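9th March

I finished chapter eleven before breakfast, and I am writing that down here in ink so that I can't take it back. Well, finished is a generous word for it. There is a last page that ends where a last page ought to end, and the ferry has left Boltska with the right people on it, and I made myself a second pot of tea to celebrate and drank nearly all of it standing at the window in my robe.

1082 words this morning, when all I ever ask of myself is 1000. I used to think the number was a silly thing to hang a day on, but since January it has been a real comfort to me. On the bad mornings I creep up to it and stop dead, sometimes in the middle of a line of dialogue, and the next day the line is sitting there waiting for me like a dog at the gate. On the good mornings I sail right past and don't look down at the corner of the screen until my feet get cold.

The trouble now is Zetisia. I have drawn that country on the backs of so many envelopes that I can no longer tell which map is the true one. In chapter two the river runs south from Skukberg to the sea, and in chapter nine my poor girl follows it north for a whole day and arrives at the coast with wet boots. I love that day of walking! It has the best talk between the sisters in the whole book, and I would sooner move the sea than lose it. So I suppose I will move the sea. That means the harbor changes sides too, and the sunset over the harbor, and the grandmother's bedroom window — oh, and the business with the lighthouse, which I had forgotten until this minute.
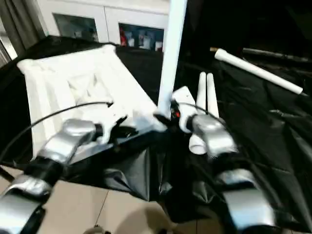

Silver arms, black cloth, and a white tray.

After lunch I read the first two chapters aloud in the kitchen, which always makes me feel foolish for a page or so and then doesn't. The opening is slower than I remembered. It takes the girl a long time to get down the stairs, and I kept hearing myself hurry her along with my voice, so there must be a paragraph or two that can go. I marked the one with the wallpaper. I have marked the one with the wallpaper before, I see, in green pencil, and then rubbed it out again.

I've also been fretting over the name Fleury for the schoolmaster. It was only supposed to hold his place until something better came to me, something that sounded as if it grew in Zetisian soil, but he has been Fleury so long that he answers to it. I tried a different name on him all through one scene yesterday and he went stiff as a board and wouldn't say anything interesting. Back to Fleury, then. He can have had a grandfather from somewhere else. That might even be useful later on, when the letters turn up.

It's raining a little now and I ought to get supper started. Tomorrow I want to begin the crossing, and I don't know yet who is awake on deck when the lights of the town go out. I thought for weeks it was the older sister, but this afternoon, rinsing my cup, I began to think it might be the little one. I'll leave the notebook by the bed.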